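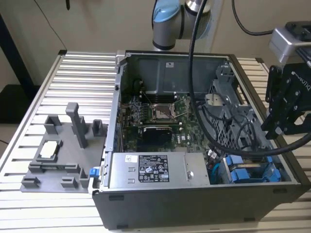 Clunar Learning > Technology > Ages 8 to 11 > Inside a desktop computer

What is inside a desktop computer?

By Shewit Sisay

Most of the time a desktop computer is just a box under a table. You press the button, a light comes on and you look at the screen. The box is called a tower, because it usually stands upright. The screen is only for looking at. The work is done in the tower.

When people need to fix a tower or change one of its parts, they switch it off, unplug it, lay it on its side and take off the side panel. Then they can reach everything from above.

The case

The outside of a tower is called the case, or the chassis (say it "shassy"). It keeps dust and fingers away from the parts. Inside there is a metal frame, with places for each part to be fixed so that nothing slides about when the tower is moved.

The motherboard

The big flat board in the middle is the motherboard. Many motherboards are green, but they can be black, blue or other colours too. Every other part joins on to it, either by plugging straight in or by a cable.

If you look closely at a motherboard you will see very thin lines running across it. These are called traces. They are made of copper, and electricity travels along them from one part to another. The motherboard is a bit like a town, and the traces are its roads.

The processor and its socket

The processor is a small square chip that follows the instructions in a program. It adds, compares and moves numbers, and it does this very quickly. A slow one from many years ago could still do millions of sums in a second.

The processor sits in a holder called a socket. A metal frame and a little lever hold it down. To take the chip out, you lift the lever and open the frame. Many sockets have hundreds of tiny metal contacts inside, and some have more than 1000. On a lot of boards they are thin, springy pins that bend very easily, so you must never touch them, even when the socket is empty.

Memory

Memory comes on long thin sticks that push into slots near the processor. It holds the things the computer is using right now, such as the game you are playing or the story you are typing. When the power goes off, memory forgets everything. That is why you have to save your work.

Keeping cool

Parts get warm when they are busy. If they get too hot the computer slows down or switches itself off. There are a few ways to cool them:

A heatsink is a piece of metal that soaks up heat and lets it out into the air.
A fan blows or pulls air through the case.
A shroud is a plastic cover that guides the air to where it is needed. Not every computer has one.

Expansion cards

An expansion card is a smaller board that plugs into the motherboard to give the computer something extra. A graphics card helps it draw pictures. A sound card or a network card does what its name says.

The power supply

The power supply is a metal box. Electricity from the wall is too strong for the small parts, so the power supply changes it into a gentler kind. It will have a label covered in small print and symbols, which tell people about the electricity it uses and the safety rules it meets. Power is measured in watts. One power supply might give 300 watts and a bigger one 700 watts.

Never open a power supply, even if it is unplugged. It can hold electricity inside for a long time. Grown-ups who mend computers do not open them either. They put in a new one.

The drive cage

A drive is where the computer keeps things for a long time, even when it is off. Your photos and saved games are stored there. Drives slide into a metal holder called a drive cage, which often has holes in it so that air can get through. Thin cables run from the drives to the motherboard and the power supply.

The ports

Ports are the openings at the back of the tower. You plug the mouse, the keyboard, the screen and the internet cable into them. Some are coloured to help you find the right one.

Words to remember

Chassis: the case and frame of a computer
Port: a place to plug something in from outside
Socket: the holder for the processor
Trace: a thin copper line on a circuit board

Something to do

Ask a grown-up to help you look at the back of a computer with the power off. Draw the shapes of 2 different ports and write down what plugs into each one.

Checked by Dagim Gidey. Updated in April.

More in Technology
How does a keyboard know which key you pressed?
What is a circuit?
Where do old computers go?
Bits and bytes
Why do fans make a noise?

Contact us | Copyright Clunar Learning | Back to top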